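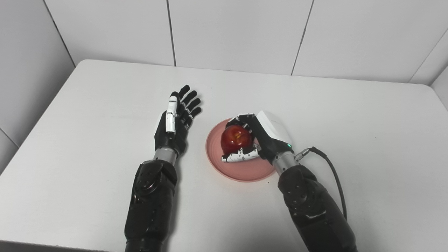 Apple on the pink plate, white table.

12 February 2020

Site plan for the June weekend went to Lachlan Pearce this morning, second revision. Main stage stays at the low end of the orchard. The small stage moves uphill, next to the press house, and turns so that its PA points at the road embankment instead of the village. Distance between the two is now 236 m along the gravel path. In the first revision they faced each other and the quartet would have had the brass band in every pause.

Power. The press house supply can carry the small stage and the two cider bars, no more. Food stalls go on the Geerts generator. Their quote covers delivery, fuel for both days and a spare distribution board. It doesn't cover cable ramps, so those have to be added before I sign. Wrote to them after lunch, no answer yet.

Schedule. 15 acts confirmed, contracts back from all but Zalov and the Grova trio. Zalov want the late slot on the second night and a real piano. The late slot is possible. A real piano on an outdoor deck with a falling evening temperature is a tuning problem, and I have offered a stage piano with weighted keys and a proper stand. Jozef Jansen thinks they will take it. He has booked them before, indoors, and says the rider is mostly copied from their hall dates.

Changeovers are 20 minutes on the main stage. That works if drums stay on the riser and each band brings only cymbals, snare and pedal. Put this in bold in the advance sheet. Last year it was in the ordinary text and two drummers arrived with full kits.

Camping: 104 pitches after taking out the wet strip by the ditch. Himow will supply the toilets again, same units, placed on the upper side so the truck can reach them without crossing the grass. Need to check the gate width against the truck. I have the gate measured somewhere, in the green notebook I think.

Sound limit letter from the municipality came as well. Measurement point is the same house as before, limit drops for the last hour of each night. Closing the main stage with the brass band is therefore out. Swapped them with the singer from the afternoon and moved the brass band to open the evening. Lachlan will object, he wanted them last.

Open: cable ramps, piano, gate, wristband colors. Poster proof is due back from the printer and I haven't looked at the sponsor line yet.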